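Wikwood Computer Recycling - Common Questions

What can I drop off?
Desktops, laptops, monitors, keyboards and cables. We don't take TVs or microwaves. The Tapley depot does.

Is there a charge?
Most items are free. Monitors cost $2 each. Businesses bringing more than 50 items should call first.

Do I need to wipe my files?
Please do if you can. If the machine won't start, ask for a drive removal slip at the desk.

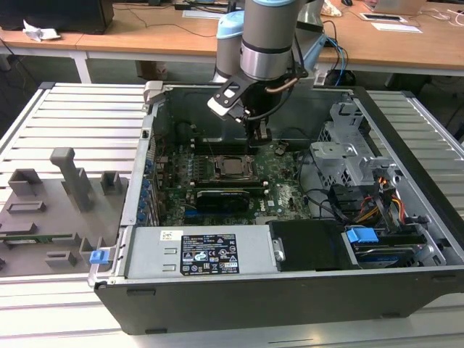
Can I get a receipt?
Yes - ask when you check in. We can't reprint one later.

Where are you?
66 Dellia Road, Flikavthorpe. Parking is behind the building. The gate closes at 5 p.m., and at 3 p.m. in February.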